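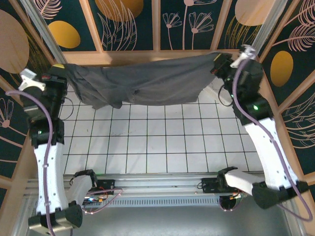 Two arms, one dark grey cloth held by its ends.

Honell Folding Cell – your questions
Updated 18/03/2025

Is it for hire or to buy?
Either. Hire is 4 weeks minimum through Tundstead. Purchase orders reopen in January.

Do both arms come with it?
Yes, plus the rail.

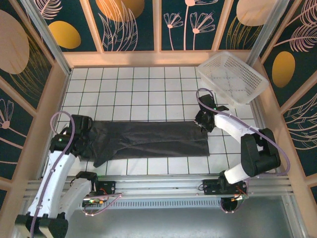 The Honell does clothes and flat linen up to 92 cm wide. Anything longer, ask first. Trousers should go in lengthwise like the dark, trouser-like cloth between the grippers, and a light plastic basket can stay in the back corner of the tiles. No need to clear it out every time.

Can I wipe the tiles down?
Sure. Damp cloth, no bleach.

What about knits?
Fine, but slow the cycle to 50 percent. Thick hems somtimes need a second go.

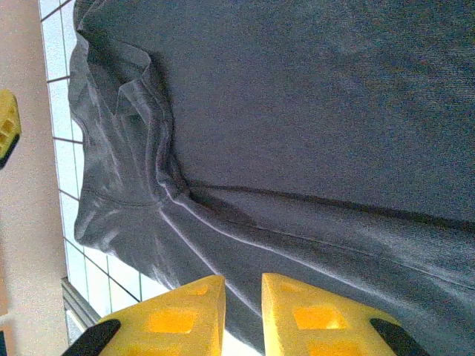 Yellow fingers sit near grey knit.

Spare fingers?
$40 a pair from the Pimthorpe depot. Srithong stocks them too – ring ahead, they run out alot.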